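Section 4. Recording Your First Set of Demonstrations 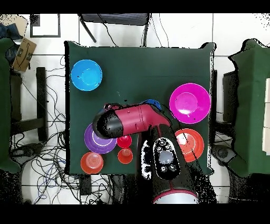
Figure 4-1. Arm over the cloth-covered table, with the practice dishes set out.

By now your arm is bolted down, homed, and talking to the Wasby recorder, so we've come to the part most people look forward to. You're going to show the arm how to clear a table by doing the job with it, over and over, while the recorder takes everything down. Please don't worry if your first tries are clumsy! Everybody's are, and you can throw away as many as you like.

1. Spread the cloth flat and smooth out any folds. A plain, dark cloth makes bright plastic dishes much easier to pick out in the overhead view.

2. Set out your plates, bowls and cups with a little room between them. A few pieces close together are fine later on, but start easy.

3. Open a new session in Wasby and give it a name you'll still understand in April. "Table test new 2" has caused us a good deal of grief over the years.

4. Bring the arm to its start position, press Record, and wait for the tone.

5. Guide the gripper to one dish, close it, lift, carry the dish to the drop spot, and let go. Take your time, but try to keep moving, as long pauses get learned along with everything else.

6. Press Stop, then Keep or Discard.

7. Move the dishes to new places and go again from step 4.

CAUTION: Keep hands and sleeves off the table while the recording light is on. Walk your cables back from the table legs before each session, too.

Note: A single session holds 900 recordings. For one kind of dish, 557 good ones gave us a usable first model at our Birkau shop, and the full mixed table took 4,000. Spread the work over several people if you can, so that the arm picks up more than one person's habits.

Katia Parisi, who wrote the recorder's sorting screen, likes to go through the discards at the end of the day and rescue the near misses. Section 5 shows you how to do the same.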